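Search this guide Enter a word or section number Go

We use cookies to remember your place in this guide. Accept Manage settings

Craddock Court Registry System
Registry Officer Guide

Section 6: Recording bail and remand orders

6.1 Purpose of this section

This section sets out how registry officers at the Privudham and Flotstead courthouses are to enter bail and remand orders in Craddock. It applies to orders made on or after 22 February 2024. Orders made before that date remain in the Damer index and must not be re-entered unless the matter returns to court.

The procedure covers a first appearance, a further remand, and a variation of bail. Appeals against refusal of bail are dealt with in Section 9.

6.2 Before you begin

You will need:

- a registry officer login with the "Orders" permission switched on
- the signed order, or the bench sheet initialled by the presiding magistrate
- the charge number as it appears on the charge sheet

CAUTION: Do not enter an order from memory, from a telephone call or from a note made in the courtroom by a person other than the clerk. A remand order entered in error will issue a warrant to the receiving facility.

6.3 Entering a remand order

1. Sign in and select Orders from the left-hand menu.
2. Type the charge number in full, including the courthouse prefix (PR or FL). Press Enter.
3. Check the name and date of birth on the screen against the charge sheet. If either differs, stop and go to 6.7.
4. Select New order, then Remand in custody.
5. Enter the date to which the accused is remanded. The system will not accept a date on which the court does not sit.
6. Choose the receiving facility from the list.
7. If the magistrate has made a direction about medical care, an interpreter or separation from a co-accused, tick Directions attached and type the direction exactly as it is written on the order. The field holds 2,000 characters.
8. Select Save as draft.

The order now has draft status and has no effect outside the registry. A second officer must check it before it is released.
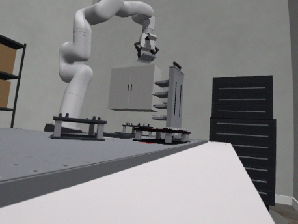 Can the same officer enter the order and release it?

The two steps must be carried out by different officers, and Craddock will refuse a release made under the login that created the draft. If only one officer is on duty at Flotstead, the draft may be released by the duty officer at Privudham once the signed order has been scanned to the file.

6.4 Checking and releasing a draft

1. The second officer opens Orders and selects Drafts awaiting check.
2. Open the draft and the scanned order side by side.
3. Compare each field. The officer must scroll to the end of the directions before the Release button becomes active.
4. Select Release. A warrant number is issued and the receiving facility is notified.
5. Print one copy of the warrant for the escorting officers and have it signed at the counter.

NOTE: A draft that has not been released by the close of the registry appears in red on the supervisor's list. It is the supervisor's duty to clear the list before leaving the building.

6.5 Entering a bail order

Bail orders are entered in the same way as far as step 4 of 6.3, where Bail is selected in place of Remand in custody. The following fields then appear.

Amount. Enter whole dollars only, without the dollar sign. Where the accused is released on their own undertaking and no sum is fixed, enter a zero. Do not leave the field empty.

Surety. Enter the full name and address of each surety. Where the amount is 4,000 dollars or more, the surety's proof of means must be scanned before the draft can be saved.

Conditions. Standard conditions are chosen from the list by code. Conditions written by the magistrate are typed under Other. This includes any condition that limits what the accused may publish or post online, for which there is no standard code.

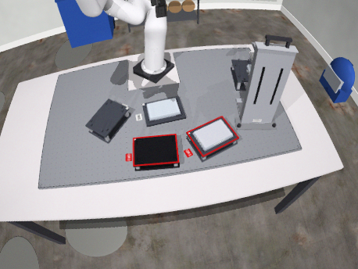

Officers should take particular care with conditions of that kind. The wording must be copied in full, with the name of each website, account or person as the magistrate gave it. A summary such as "no social media" is not acceptable, as police rely on the text in Craddock when a breach is alleged. The Other field holds 400 characters. If the condition is longer, select Add continuation and carry on in the next field.

Reporting. Enter the police station and the times of reporting. If the order gives the station but no times, return it to the clerk. The registry has no power to fill the gap.

6.6 Varying bail

1. Open the current bail order and select Vary.
2. Tick only the conditions the magistrate has changed. Conditions left unticked carry over.
3. Enter the new wording and the date the variation takes effect.
4. Save as draft and follow 6.4.
5. Give the accused a fresh copy of the whole order. The earlier copy should be collected and stamped "Superseded".

CAUTION: Do not use Vary to correct a typing mistake. Corrections are made under 6.7 so that the first entry stays on the record.

6.7 Errors and mismatched details

If the name, date of birth or charge number does not agree with the charge sheet, do not save the draft. Select Hold, choose a reason from the list and inform the clerk of the court.

If an error is found after release, telephone the receiving facility at once, then complete Form 2 (Correction of a released order). The form must be signed by the supervisor. Questions about corrections may be sent to Tudur Dafis, Deputy Registrar, at the Privudham registry.
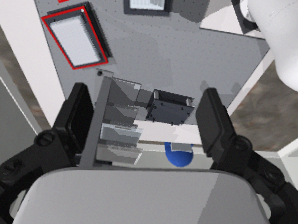

Figure 3. Gripper with fingers open above a grey work surface.

6.8 Keeping of papers

Signed orders are filed by charge number and kept at the courthouse where they were made. Printed drafts are to be shredded once the order has been released. The registry audits a sample of files each March, and any file without a signed order will be referred to the Deputy Registrar.

Continue to Section 7: Fines and time to pay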